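Bench notebook, hand-held grippers, pair 3
August, started 9:20

Wakana asked me to write more than last time, so I write everything, also the small things.

State of the pair when I took it over from Rezaul: left unit OK. Right unit closes, but the opening value in the log does not return to the same number. He wrote "drift" in the fault sheet and nothing else. I opened and closed it 20 times by hand with the log running and looked at the values after. The closed value is stable. The open value moved between two levels, as if something is stopping the finger a little before the end on some of the cycles. For me this is not drift. Drift would go slowly in one direction.

I took off the housing of the right finger. Inside there was a small piece of old adhesive, gray and hard, in the path of the slide. I think it came from the time when the pads were glued and not screwed. I removed it with the plastic scraper (do not use the metal one, Nhàn already made a scratch on the other pair with it). Cleaned the slide with a dry cloth. No grease. The Fercombe sheet says no grease on this slide, but somebody had put grease on the left one, so I cleaned that also.

The screws of the housing are short ones at the tip side and long ones at the handle side. If you mix them, the long screw presses on the slide and you get the same fault again. I lost half an hour with this. I put a drawing of it in the drawer with the Fuston box.

After the mechanical part I did the check with cables on the big white table. Both units are needed at the same time for this check, one in each person's hand, and what we care about is the finger tips near a thin thing lying flat. If the yellow pads do not meet evenly, a thin cable slides out. It is a better test than the foam block, which forgives everything.
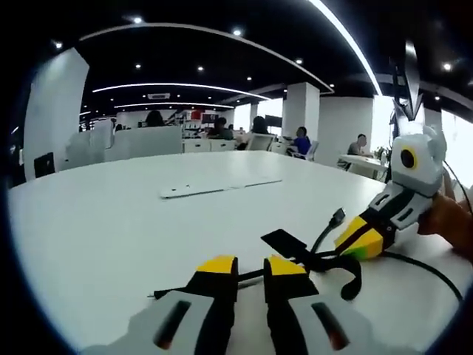
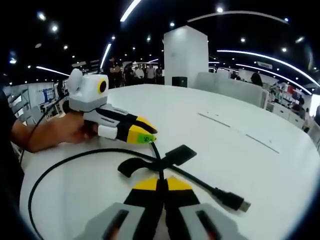
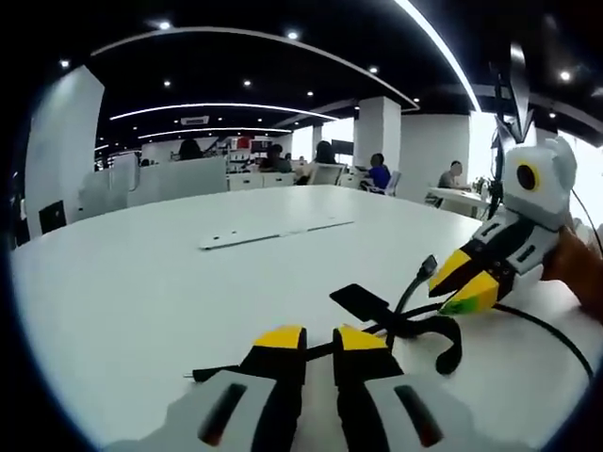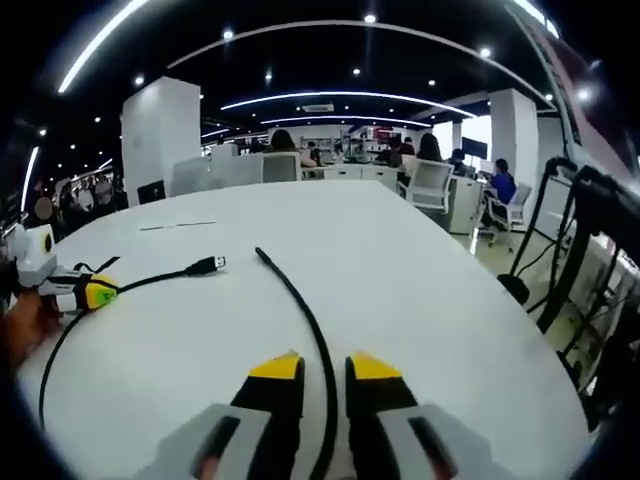
Result of the cable check: 18 good picks from 20 with the right unit, after the cleaning. The two bad ones were both with the wrist turned far to the side, and I think this was my hand and not the unit. Shirin will repeat it with her own hand tomorrow and we compare. The left unit I did not count; I only tried that it holds.

Then the recording side. File 2822 is the first file after the repair. Please do not mix the files before this number with the ones after it for the right unit, the open value is not comparable. I put a note in the folder but the note is easy to miss. Nima says he can put the correction in the script, but I would prefer that we throw the old ones away. To be discussed.

Zero setting, how I did it this time:

Close the fingers fully, with nothing between, and wait until the value stops moving. Save as closed. Open fully, wait, save as open. Then close again and look if the closed value comes back. If it does not come back, do not save a third time. Open the housing and look inside. Last month we saved again and again and only hid the problem.

The lens I cleaned with the blue cloth and one drop of the Indolar liquid, on the cloth and never on the glass. After cleaning, turn the unit slowly and look at the live view for a smear. It shows up best when you point it to the ceiling lights.

Cable strain: the cable of the right unit has a soft place close to the plug. It still works. I bent it in all directions and the connection did not drop, but I do not trust it. The spare from Pešek is one meter longer, and with this length it catches on the chair when you walk around the table. I wrote to them for the short version. Until it comes we stay with the old one, and please pull on the plug and not on the cable when you disconnect.

Pads: left unit is worn on the inner corner, still acceptable. Right unit is good. I have 3 pairs of new pads in stock, this is enough for now.

Open points
- Shirin to repeat the 20 picks, wrist straight and wrist turned
- short cable, ordered, no answer yet
- decide with Nima about the files before 2822
- ask Rezaul who put the grease, and if it was also put on pair 1
- Nhàn needs the small torque driver back, it is in my drawer

Stopped 16:45. Both units are on charge, with the fingers open.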